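Work and Automation - Session 5 handout
Second half of the module, Thursday group

Read before the seminar. Bring a pen, we mark up the Ranport case together. Slides go up afterwards, these are just my notes tidied a bit.

1. Where we got to

Last time: jobs v. tasks. A job is a bundle. Machines take tasks out of the bundle, hardly ever the whole thing in one go. So the question for today is what is left in the bundle, who gets it, and is it still a job anyone wants to do.

Key words: task, residual work, pace, handover, tacit skill. Know these. They come up in the essay.

2. The Ranport case, background

Ranport packs and sorts small parts for other firms. Two sites, Cirnlow and Flakolov. 98 people on the floor at Cirnlow before the changes, 90 after. Nobody sacked - eight left over the year and weren't replaced. Management says "no job losses". The union says eight jobs lost. Both are using the same numbers! Come back to this in the discussion.

Work was done standing at benches. Pick up part, look at it, turn it, pass it to your neighbour or put it down in the right place. New starters were told it took a morning to learn. The older hands said more like a winter.

3. What the arms do

Start with the dull end. Before anything goes near real stock there is bench work with plain coloured blocks - pick, lift, move, put down. Two arms, one mat. Sounds like nothing. Most of the hard problems are in there: where is the thing, how tightly do I hold it, what if another one is right next to it. 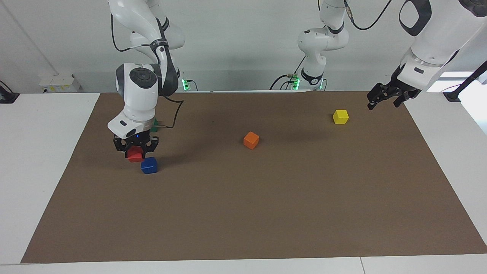
People who have done the job by hand tend to spot the trouble first. At Cirnlow the packers were asked to sit in on trials from April and their comments went in a book by the bench. Typical entries: parts too close together, grip too high, you'd never start with that one. None of it was in the written instructions for the old job, because no one had ever had to write it down. This is what we mean by tacit skill. Polanyi is on the reading list if you want the long version, but the first chapter is plenty.

Point to hold on to: the firm needed the packers' knowledge in order to automate the packers' tasks. Were they paid extra for it? No. Did they mind? Mixed. Some liked being asked for once. Others felt they were training their replacement and said so.

4. Handover

Give this one some time, it's the bit people skip.

When two people pass something across a bench there is a moment when both have hold of it. You feel the other person take the weight and you let go. You don't think about it. With two arms someone has to decide all of it - who holds, from which side, when the first one opens. Let go early, it drops. Late, and you get a tug of war.

Same problem at the level of the whole shop. Work passes from person to machine and back again, and every one of those passes needs somebody looking after it. At Cirnlow it wasn't in anyones job description. The nearest person did it. Usually the nearest person was also meant to be doing something else.
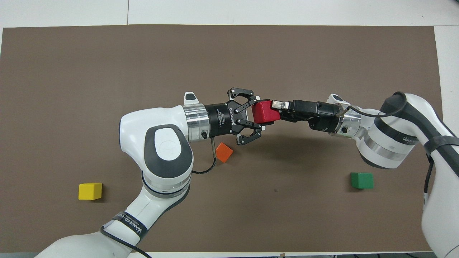
5. What changed for the people

From the interviews (extracts in the pack, pp. to follow, sorry):

- Pace. Used to be set by the row of you. Now set by the cell. Several said the work was lighter and they went home more tired.
- Talk. Benches faced each other before, now people are spaced out along one side. Less chat. Harder to ask for help without walking over.
- Watching. A lot more of the day is waiting for something to go wrong. Boring, but you can't drift off.
- Skill. Split in two. A few got trained to reset and adjust the cell, with a bit more money. The rest do loading and odd shapes.
- Blame. When a part is dropped, whose mistake is it? Error sheet still has a box for the workers name and no box for the machine.

Flakolov did it differently. Everyone on the team got the reset training and they rotate, two hours at a time. Slower to start up. Fewer people have left. Careful though, it is a smaller site with a newer building, so don't claim the rotation did it all by itself.

6. Bermúdez report

Bermúdez is the consultancy Ranport brought in. Short report, worth reading for what it leaves out. It counts output per hour and stoppages. It dosn't count the time people spend sorting out stoppages, so that labour vanishes from the page. Look at table 2 and ask where the packers are.

7. For the seminar

In pairs first, then all together.

Is "no job losses" a fair way to put 98 down to 90? Try writing the sentence you would accept.
Pick a job you have done yourself. Split it into tasks. Which one would you hand over first, and who gets the awkward leftovers?
Redesign the error sheet. One side of A4.
Should the packers have been paid for the comments book? How would you set the rate?

8. Reading

Ranport pack, all of it, 5 extracts.
Bermúdez report, summary and table 2 only.
Polanyi, first chapter, optional but you'll be glad of it for the essay.

Essay titles are out next week. If you want to write on Flakolov come and see me first, there is less material than you'd think.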